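Liquorice drops now in bulk boxes

From this month the salted liquorice drops that many of you have been buying in the small tubs are also available by the box for refilling jars and machines. Each box holds 161 bags' worth of the smaller size, packed in two liners so that half can stay sealed while the other half is in use. The recipe is the same one Kudstead has supplied since the spring, with a soft centre and a light dusting of salt on the outside.

Hanne Zoëga tried the drops in the older coin machines and found that they run well through the wide wheel. The narrow wheel is not suitable. Customers with the narrow wheel can order a replacement along with their sweets, and Sigrún Riis in the parts office will check the machine number before it is sent.
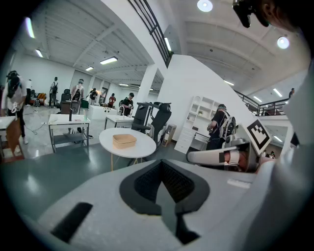
White finger with its pattern marker.

The raspberry and violet sorts are coming back too. They were out of stock from March, when the supplier changed the glaze, and the first new batch stuck together in warm shops. The present batch has a harder shell. We have had a tray on the counter at Nunuvard through the warmest weeks and the sweets were still separate at the end. Keep them out of direct sun all the same, and do not mix them with the liquorice in one jar, as the salt dulls the colour.
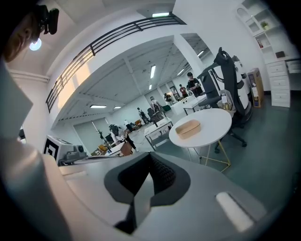
Nadville, August 27, 2023

Orders for the autumn delivery close at the end of next week. The first van has room for about 736 boxes, and regular customers are served in the order their forms come in. Anyone who wants mixed boxes should write the sorts on the back of the form, with the strongest flavour first. Mixed boxes take two extra days to pack.

Prices for chewing gum and mints are unchanged. The aniseed balls go up slightly with the next list, which Nanna Eskildsen is sending out with the invoices. Empty tubs can be handed back to the driver if they are rinsed and have their lids on. Questions about unpaid deposits go to Arnar Ásgeirsdóttir at the Hjaltadóttir warehouse, mornings only.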